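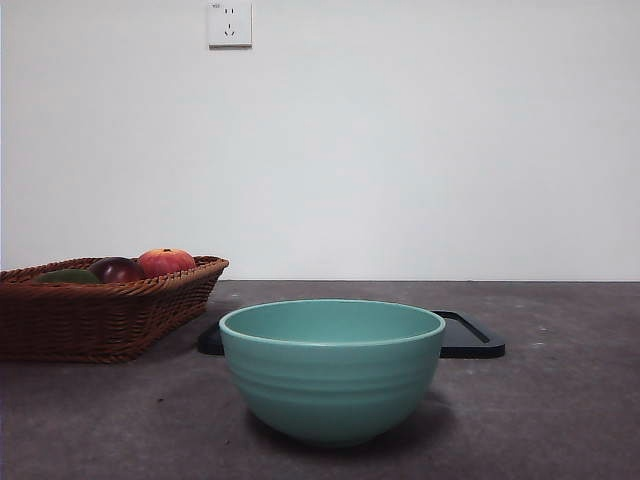 Edel Countertop Compost Pail, 2-Gallon

Product code 1742-E
In stock at Dendstead and Morrison
Page updated 3/19/10

We've carried a lot of kitchen compost pails over the years and the Edel is the one we keep taking home ourselves. It's a plain round pail with a lid that really shuts, a handle that stays up when you want it up, and a wide mouth you can scrape a cutting board into without chasing onion skins across the floor. I love this thing!

The body is stainless steel, one piece, with no seam at the bottom for old coffee grounds to hide in. The lid has a ring of small holes and a charcoal filter that sits behind them. The filter lifts out with one finger. Give it a rinse every few weeks and let it dry in the sun, and it will go on for months before it needs replacing (more on filters further down).

Two gallons turns out to be a very good size. Our old one-gallon pail filled up after a single evening of corn on the cob, and the big ones are so heavy by the time they're full that you put off carrying them out. A household of four who cook most nights will be emptying this every third day or so.

Details
Holds 2 gallons
Brushed stainless steel, inside and out
Steel carrying handle with rubber grip
One charcoal filter included, already fitted
Fits standard 3-gallon compostable bags, folded over the rim
Pail is dishwasher safe — take the filter out of the lid first

What goes in
Fruit and vegetable peelings, coffee grounds and paper filters, tea leaves, eggshells, stale bread if your pile runs hot enough. Leave out meat, fish, cheese and cooking oil unless your town collects them. Tear up a paper towel and drop it in the bottom before you start a fresh load. It soaks up the drips and the whole lot slides out in one go.

Fruit flies
If they show up in August, keep the peelings in the freezer for a day before they go in the pail. Wipe the rim too. Most of the trouble is on the rim.

Replacement filters
Round charcoal filters come in packs of two. They're the same ones used in the Vurkgate pail, so if you already own one of those you can share a pack between them. The older square Vurkgate filters do not fit.

Colors
Brushed steel now. Cream and a really lovely dark green are due in April. The colored ones have an enamel coat over the steel, so wash those by hand.

Guarantee
Edel covers the handle and lid for 2 years. Keep your receipt.

Shipping
Ships in its own carton. We send smaller orders by ground mail, and the Dendstead store will hold one at the counter for you if you call ahead.

Goes well with
Crank-top outdoor tumbler
Compostable bags, 3-gallon
Long-handled bottle brush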